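Wavbridge Military Image Archive: Institutional Subscription

Product overview

The Wavbridge Military Image Archive gives libraries, museums and historical societies access to scanned portrait photographs of soldiers and sailors, with the notes that came with them. The 2022 edition adds 898 newly cataloged cartes de visite and tintypes from the Mirnell family papers, most of them made in small-town studios between the start of the war and the first year of peace.

Each record gives the photographic format, the size of the plate or mount, the studio where a backmark survives, and the sitter's name and unit where these can be supported by an inscription or a service record. Names that rest on family tradition alone are entered in a separate field and marked as unconfirmed.

What the subscription includes

Full access for all staff and registered readers at one site.
High-resolution downloads for teaching, exhibit labels and noncommercial publication.
The printed annual, Vanel Portrait Studies, mailed in January.
Two remote training sessions for staff, to be scheduled within the subscription year.

Searches may be limited by state, branch of service, studio location or type of mount. Records may be exported as a spreadsheet or in the format used by the Teoh catalog system. Institutions that use another catalog system should request a sample export before placing an order.
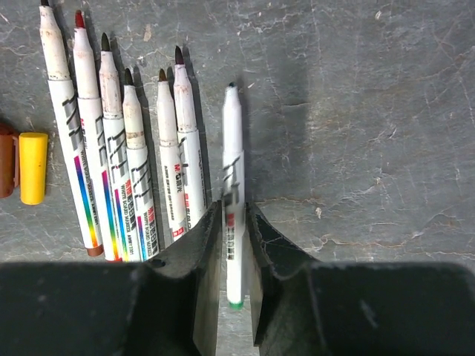
Kamrul Marikar writes that the studio index saved his reading room a good deal of time, but that the unit field should allow for men who changed regiments. He had found a sergeant listed only under his first company, although the portrait showed him in the uniform of his second. The archive has since revised the unit field, and up to 9 entries may now be recorded for each sitter.

Terms and ordering

Subscriptions run for one year from the date of activation. Access is normally opened within 14 days of receipt of a signed order form. Institutions with more than one building should list each address on the form, as additional sites are billed separately.

Reproduction for commercial use is not covered by the subscription and requires written permission. The credit line shown in each record must appear with any published image.

Corrections to sitter names, units or dates are accepted from subscribers at any time and should cite a source. Please direct corrections and questions about orders to Mirsad Pavlović, Subscriptions Office.

Page updated 2022-06-20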